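This site uses cookies to remember your language. Accept / Settings

Dandent Airbed Topper – Set-Up Guide
Section 7: First Inflation 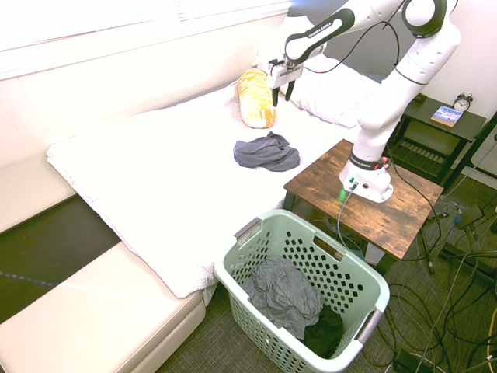
How long should the topper rest before anyone sleeps on it?
Give it one full night. New vinyl stretches, and it prefers to do this without you.

1. Unroll the topper, valve at the foot end.
2. Push the pump nozzle in until it clicks. A second click means you have pulled it out again.
3. Inflate until the dial shows 100, then stop. The dial goes to 136 – this is not a dare.
4. Close the inner cap, then the outer one.

Note: A faint hiss for the first minute is normal. A faint hiss at 3 a.m. is step 4.

CAUTION: Maximum load is 164 kg, including dogs.

5. Top up the air in the morning and fit the straps.

Last updated: June

Related
Section 8: Patching a Slow Leak
Folding It Back Into the Bag (Second Attempt)
Clelero Pump: Fuses and Spare Nozzles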